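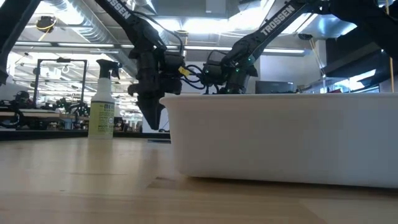

Domdale shared workroom, cleaning and supplies meeting
October, Wednesday, 6 pm start, upstairs table

Present: Noemi Szabo (chair), Kenji Zamora (notes), Priya, Walt, Dee from the Usden side, Marguerite for the last half
Sorry can't make it: Lon

1. Last minutes
Read, fine. One fix, Walt did not "agree to" buy the shelf liner, he said he'd look at prices. Corrected. Still looking at prices.

2. Tubs
Long one. White plastic tubs keep ending up on the tables overnight with things in them. Priya came in Monday and had to clear three before she could lay out fabric. Dee says Usden people were told tubs go back on the rack, maybe not told clearly.
Noemi: is the rack full? Kenji checked during the meeting, yes, bottom two shelves full of the Kruger boxes. So no place for big tubs to go back to.
Agreed:
- Kruger boxes to the hall closet, Walt and Kenji, Saturday morning
- big tubs on bottom shelf, empty, rims facing out so you can grab them
- nothing left soaking overnight. Walt asked about brushes. Brushes can soak in the sink room, not on tables
- lids. We have more lids than tubs and half dont fit. Dee will sort, odd ones go
Labels: Priya wants names on tubs. Noemi wants what's in it, not who. Went back and forth. Settled on contents and a date on masking tape, name if you want to.

3. Sprays and wiping down
Multi-surface spray lives on the table end now instead of under the sink. Marguerite (just arrived) doesn't like it out, her kids are in on weekends. Fair point. Out during the day, up on the high shelf at closing, last person does it.
What we can use on the wood tables. Walt thinks the spray is leaving the big table sticky. Dee says thats people spraying too much and not wiping. Nobody wanted to test it in the meeting. Noemi will do one half of the table with spray and one half with just damp cloth for two weeks and we look at it next time.
No spraying into tubs that have tools in them. Take the tools out. Came up because of Lon's good scissors, see under 6.
Refills: Kenji has been paying for these himself, didn't know there was a jar. There is a jar. $18 back to Kenji, Noemi to do tonight.

4. Money
$200 left in supplies to the end of the year. Requests so far:
- cloths, the thick kind, one pack
- rubber gloves, medium AND large this time
- new mop head
- second dish rack (Marguerite)
- Inar shelf unit for by the window, $60 used, Dee has seen it and says its solid, one foot wobbles
Yes to cloths, gloves, mop head. Yes to the shelf if Dee can get it here, Walt has the truck but not till after the 6th. Dish rack held over, Priya thinks theres one at her mothers. Kenji wants recipts in the envelope, not stuck to the fridge.

5. Closing list
Current one is by the door and too long, people skip it. Noemi read out a shorter one:
tables clear and wiped
tubs empty and on the rack
spray up high
cloths hung up, not balled in the sink
lights, back window, lock
Marguerite: add trash on Wednesdays. Added. Priya will print it bigger. Walt asked if it could be laminated, Dee has a machine at work.
Who closes: same rota, except Lon and Priya swap for the rest of October.

6. Anything else
Lon's scissors have rust on them. Lon sent a message, not angry but would like them left alone. Agreed they go in Lon's drawer. Kenji will try oil on the hinge if Lon is ok with it.
Back window sticks. Walt says lift then push. Ask landlord again, Noemi.
Found: one gray glove, a measuring tape, a key with green tape on it. On the hook. Going in the bin end of month (not the key).
Domdale open day, skipped for time, first item next meeting.
Dee asked if we can start at 6:30, she comes straight from work. Ok for everyone but Marguerite who will ask at home.

To do
Walt: shelf liner prices, boxes Sat, truck
Kenji: boxes Sat, oil, these notes out by Friday
Dee: lids, Inar shelf, laminating
Priya: print closing list, ask about dish rack, masking tape
Noemi: pay Kenji, table test, landlord

Finished 7:25. Next one same night next month, time tbc, Priya bringing snacks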